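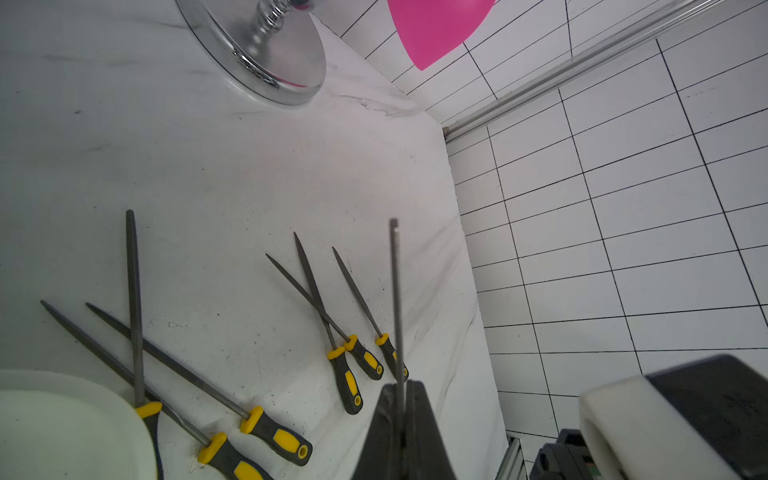
Robotic kitting of hand files: effect on bench staff grading and duties

Posted in: Workplace and Automation > Small Manufacturing
Status: Open

Posted by Mahlangu_Toolroom

I am writing on behalf of the toolroom at Ostgate, where we assemble and reissue hand tool sets for apprentices and for maintenance crews at other sites. The department employs 16 people. Five of them work at the kitting benches, where they pick loose hand files, check each one, and place them in the correct order in a roll for issue.

Management has approved a two-arm robot station for the picking and sorting portion of this work. The trial began in January on one bench. The files are laid on the table, the arms pick them up one at a time, and a member of the bench staff inspects each roll before it leaves the area. The supplier's documents refer to this person as the "cell attendant." We have no such job title, and the duties have not been written down on our side.

I would be grateful for guidance on the following matters.

First, the bench staff are graded as tool issue clerks. They are now expected to stop and restart the station, clear dropped or tangled files, and record faults. Several have asked whether this constitutes a change of duties that should be reflected in their grade.

Second, the experienced staff judge wear by hand and by eye. They can tell by touch when a round file has gone smooth at the tip. There is concern that newer staff will not develop this skill if they handle files only at final inspection.

Third, the trial plan sets a target of 92 percent of picks completed without assistance. The plan does not say what happens to the remaining picks, or whose time they are charged to. At present they are charged to the bench, and the bench's output figures have fallen as a result.

We are not seeking to halt the trial. The staff have been told in writing that no positions will be removed while it is running. The question is what should be settled before the arrangement becomes permanent.

Posted by Bheki Mabuza

I was shift supervisor at Branby when a comparable station was introduced for sorting small hand tools, and I later took part in the regrading of the staff concerned. The comments below reflect that experience. They should not be read as legal advice, and your own employment agreement will take precedence over anything stated here.

Regarding the grade, I recommend that you begin with a duty log and leave the job title until later. For one full month, each person attending the station should record every occasion on which they stopped it, restarted it, cleared the table, rearranged the files, or reported a fault. The entry need only give the time, the action, and the length of the interruption. At Branby we had assumed that attendance was an occasional duty. The log showed that it took up a large part of the shift, and that it fell mostly on two people who were quick at it and were therefore called over by everyone else. Without the log we would have regraded the wrong posts.

Once the log is complete, compare it with the existing job description line by line. Stopping and restarting a machine is commonly treated as a new duty where the description mentions only manual issue and record keeping. Fault recording may already be covered under general paperwork. Clearing the table is the item most likely to be disputed, as management may regard it as ordinary tidying. It should be noted that reaching into the working area of a robot requires training and a written procedure, and that a task requiring both is difficult to describe as tidying.

Regarding hand skills, the concern is a reasonable one. Files that lie crossed over one another are awkward for any gripper, and the supplier will naturally want them spread out and presented in a uniform manner. In our case this meant that staff spent their time arranging tools for the machine and very little time examining them. We corrected this by moving the wear check to the front of the process. Each file was examined by a person before it was placed on the table, and worn files were set aside at that point. This had two benefits. The station no longer packed files that would later be rejected, and newer staff handled every file that came through the department. We also kept one bench fully manual and rotated people through it. I would strongly advise you to retain at least one such bench. It allows work to continue when the station is down, and it gives trainees a place to learn at a normal pace.

Regarding the target, please ask for a definition in writing. "Completed without assistance" may mean that no person touched the file, or that no person touched the controls. These produce very different figures. Time spent on assisted picks should be charged to the trial and kept apart from the bench's own output until the trial closes. If this is not done, the staff will appear less productive for as long as they are helping the machine along, and those figures may be used when permanent staffing is decided. I would ask for the figures already recorded since January to be corrected as well.

Lastly, the written assurance you mention covers only the period of the trial. A request should be submitted now for consultation before its closing date. Our own request was submitted after the closing report had been drafted, and it took 17 weeks to receive a reply.

Posted by evemo_bench

Get the stop button duties in writing before anything else. We had three people who each thought someone else was responsible for it on the late shift.

I do not agree that every file has to be checked at the front. It depends on volume. We tried it and the queue at the table became too long, so we went back to checking at the end.

Posted by Mahlangu_Toolroom

Thank you both. The duty log has been agreed with the department manager and will be kept at the bench in paper form. The definition of an assisted pick has been requested from the supplier, and we have asked that the time be held under a separate code in the meantime.

On the order of the wear check, the bench staff would prefer to have it at the front. We will run it that way on the morning shift only and compare the queue with the afternoon. Could Mr. Mabuza confirm whether the manual bench at Branby was staffed for the whole shift, or only when the station was out of service?

Posted by Bheki Mabuza

It was staffed for the whole shift, by one experienced person and one trainee. The trainee changed every two weeks.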